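Minutes, Krūmiņa Hall Users, 5/15/21

We opened with warm thanks to everyone who gave up part of a Saturday, and the April minutes were accepted with two small spelling fixes.
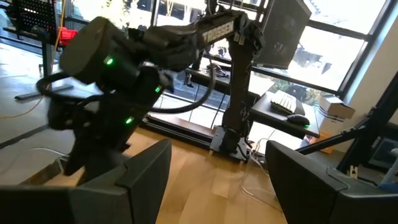 Floor refinishing took up most of our time, as it tends to. Praltis has quoted $3,712, with 400 more if they move the furniture. Several of us are fond of the honey color of the planks and would hate to see it go dark – agreed to ask for a clear finish.

Cords on the table by the windows to be sorted before work starts.

Closed at 5.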